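Evthorpe 351 Fabric Shaver and Lint Remover

Item 2245. Sold by Losus Home Care. In stock.

We've stocked fabric shavers for a long time and we don't trust most of them. The boxes all promise a sweater that looks new. No shaver does that. Pilling is fiber that has already worked loose from the yarn, and when you cut it off you have a little less sweater than you did before. Do it every week and you'll get a hole at the elbow. With that said, people want one of these, and the Evthorpe 351 is the one we send back least.

What it is

A corded shaver with a round head, three steel blades under a perforated guard, and a clear bin that pulls off the back. The guard twists to three heights. Evthorpe calls them Delicate, Everyday and Deep. We'd call them low, slightly less low, and don't. The Deep setting is meant for upholstery and heavy coats, and we would keep it off anything you wear indoors.

The cord is long enough to reach from a wall outlet to the middle of a bed. There is a battery version, the 419, and we dropped it. It slowed down after a few minutes and began to tug at the knit, and a slow blade does more damage than a fast one.

What the maker claims

Evthorpe says the blades last for 2000 sweaters. We asked how big a sweater, and what kind, and got a brochure. Loubna Hamdy at our returns desk thinks a household will notice them getting dull in the second winter. Replacement blades come in pairs and cost about a third of what the shaver does, so look at that price before you look at this one.

The box also says "safe on all fabrics." It isn't. Leave these alone:
Mohair, angora and anything brushed on purpose
Lace and open crochet
Terry towels
Silk, whatever your aunt says
Anything with a loose thread you haven't trimmed yet

Where it does well

Wool coats, cotton sweatshirts, fleece blankets, the seat of a fabric couch. Acrylic hats, which pill like crazy. Lay the cloth flat on something hard, set the guard to Delicate, and move in small circles without pushing. Stop and empty the bin before it looks full, or the bits go back on the cloth.

Plush toys come up in our mail a lot. Most stuffed animals have a pile that's supposed to stand up, and the shaver will take it down in a patch you can't put back.

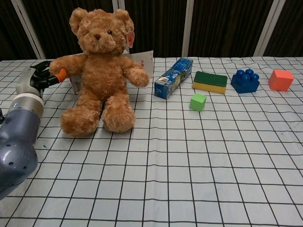 Othmane Bennani wrote to tell us we were being too careful, and that he'd done the worn paws of his daughter's old rabbit on Delicate with no trouble. Fine. He also said he tried the inside of a seam first, and that's the part we'd copy. For long fur, a pet slicker brush costs less and can't cut anything.

In the box

Shaver with fixed cord, one spare blade, cleaning brush, a plastic cap for the head. The brush sheds. Use an old toothbrush.

Returns

Unused, in the box, within the usual period. Used shavers come back only if the motor fails. A hole in a cardigan doesn't count as a fault, and we've had that argument enough times to put it in writing.

Page last checked February 13, 2022.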